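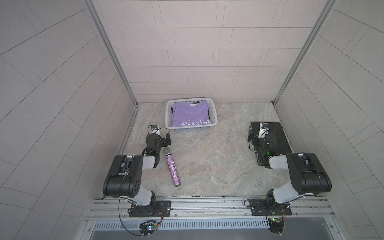
Wosix two-arm bench cell - is it worth the money for a small laundry?

Posted 12/12/2021

I run the back end of a small wash-and-fold and I've been asked more than once when we're getting a robot. So I've spent longer than I wanted to with the Wosix, the two-arm bench cell that Kirnmont sells, and I've done it with the budget open beside me. I went in doubtful and I've come out doubtful, with better notes.

What you get is a pair of arms bolted to an aluminium rail, a small camera at each wrist, and the control boards. The walls and floor are up to you. Kirnmont's brochure calls it "ready to work", a generous way to put it. We were quoted 2,000 for installation on top of the hardware, and that didn't include moving a power point.
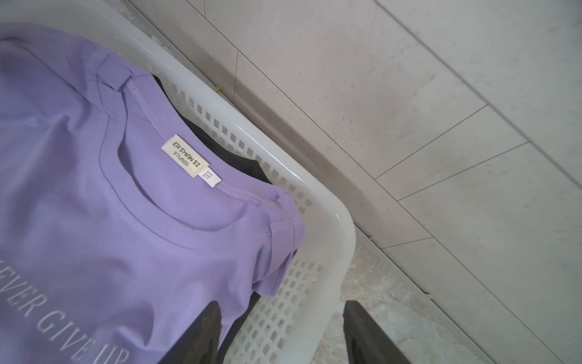 Purple tee in the basket, neck label up, as the wrist camera gets it.

Labels matter to us more than folding does. A customer's shirt that goes home in the wrong bag costs me a phone call and sometimes a refund, so the wrist cameras were the part I cared about most. The picture is good enough for a person to read a brand label. Whether the software can do anything useful with it is a separate purchase, and the sales sheet is very quiet on that point. Ask for it in writing.

The grippers are plain black two-finger jaws. Look hard at that before you sign, particularly if your work is mostly soft goods. Kirnmont will sell you the Hustach soft fingertips as an extra at 200 a set, and you'd want 2 sets, one per arm. I'd have expected them in the box at this price.

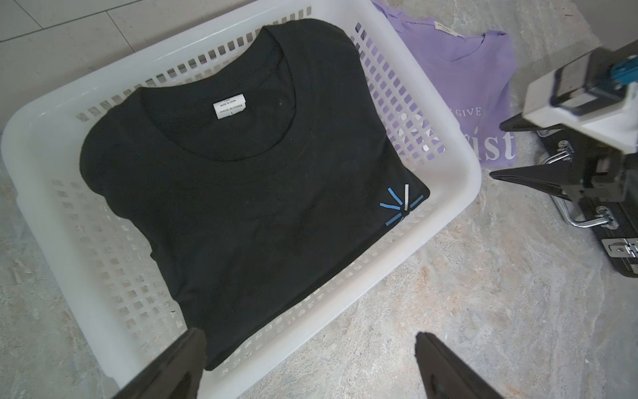 Then there's the basket question. Our baskets are the cheap white plastic kind with holes all through the sides, and I have no plans to replace them to suit a machine. If you're trialling one of these, take your own baskets and your own ugliest washing. Dark shirts, printed shirts, big sizes, things with linty fronts. A vendor's stack of matching towels tells you nothing about a normal morning.

The yearly support plan is 1,324. It covers software and phone help but no parts, and the cabling runs along the outside of the arms, so I'd put something aside for that too. I also priced the Mocanu, a single-arm unit. It's cheaper to buy and cheaper to look after, but one arm and a pile of T-shirts didn't strike me as a serious offer.

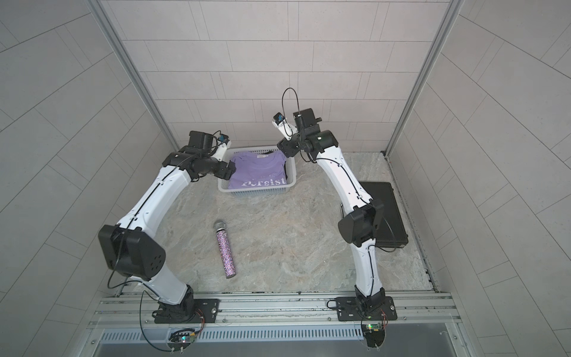
Measure your bench before anything else. The arms fold up and out at the elbows and take a lot more width than the rail suggests, and you need clear air over the top as well. I'd drawn ours in where the sorting table is and had to rub it out again.

Good points: tidy rail, solid mounting plates, decent cameras, and spare boards are easy to order.

Bad points: the extras, the vague software pricing, and a support plan that starts from delivery and takes no notice of how long setup drags on.

I've left it out of this year's budget. Kirnmont says the price list changes in August and I'll look again then - if the fingertips are still extra, my answer will be the same.

Two and a half stars.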